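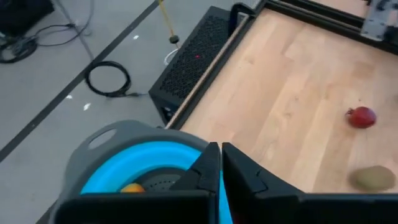 Collapsible colander, gray rim and blue silicone band, with an orange fruit in it.

Skekell Folding Kitchen Set: Three Months In a Small Kitchen
By Edmund Olszewski
March 2019

I moved into a one-bedroom apartment in December and lost most of my cabinet space. The old place had a pantry. The new one has two upper cabinets, one of which is half filled by the vent pipe for the stove hood, and a drawer that only opens if the oven door is shut. I gave away my steel colander and the big mixing bowls and bought the Skekell set, which folds flat.

The set costs $56 at Boyer, the kitchen store near the bus station. You get a colander, a mixing bowl, a measuring jug and a dish tub. There is no lid for anything. I paid for it myself.

Storage

Folded, the whole set fits in the slot between my cutting boards and the cabinet wall. The tub is the widest piece and has to go in first. The jug folds down the smallest but it also springs back open a little, so I keep it under the bowl. If you stack everything in the wrong order the pile leans and slides out when you open the door. It took me a week or so to stop doing that.

Colander

I use the colander nearly every day. It drains pasta well and the holes are small enough for rice if you rinse it slowly. Small lentils get stuck and you have to push them out with a brush. The walls are stiff when you pop it open the first few times. Press down from the inside with both hands while it sits on the counter. Don't try to do it in the air over the sink.

Heat has not been a problem. I have poured boiling water through it many times and the silicone has not warped. It does get softer while it is hot, and with a full pound of pasta I would not carry it across the room by one side. Set it in the sink, pour, wait a minute, then lift with two hands.

The fold is where it gets dirty. Starch collects in the creases and dries there. Rinse it open, right away, and it comes off. Leave it overnight and you will be scrubbing. The top rack of the dishwasher works if the piece goes in open. Folded, it comes out with water sitting in the rings.

Mixing bowl

I like this piece less. It is fine for salad and for holding fruit on the counter. For mixing dough it is poor, as the walls give when you push against them and the bowl wants to fold on one side. A hand mixer is worse. I ended up buying a plain glass bowl for baking, which takes up some of the space I had saved. 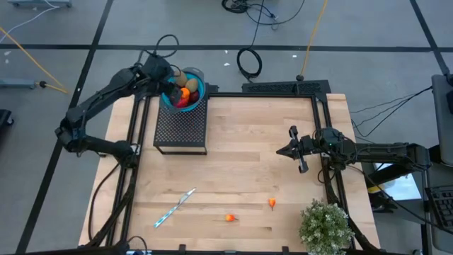
Silicone also holds smells. I made a marinade with garlic and fish sauce in the bowl, and it took several washes and a night with baking soda before I could put cut melon in it. Anything with turmeric will leave a yellow ring. Mine has one.

Measuring jug

The jug holds 2 cups. The markings are printed on the inside, in cups and milliliters, and they are only right when the jug is fully open. I checked it against a kitchen scale. At the 300 milliliter line it was correct. With one ring not quite popped out, it was well short. For soup this doesn't matter. For bread it does, and I weigh the water now.

Dish tub

The tub is rated at 128 ounces, smaller than I expected from the box. It will hold a few plates and the silverware but not a frying pan. It has no drain plug, so you have to tip it out, and a full tub flexes when you lift it. I wash my pans straight in the sink and use the tub for soaking greens.

Compared with the others

Before this I borrowed a Priltiveo colander from my sister. It has fold-out legs, so it stands above the bottom of the sink, and I would like those legs on the Skekell. The Priltiveo walls are thinner, though, and hers has a small split at one of the creases. Cliltavus makes a single colander with arms that slide out over the sink. I looked at it in the store and the arms were too short for my sink, so measure yours first.

Should you buy it

If the colander were sold alone I would tell you to get that and skip the rest. Boyer only carries the set. At $56 I think it is a little high for one piece I use daily, one I use for greens, and two I could do without. If you live in a camper or have a kitchen like mine, it may still be worth it. With a normal set of cabinets, keep your steel colander.

Colander: 4 out of 5
Bowl: 2 out of 5
Jug: 3 out of 5
Tub: 3 out of 5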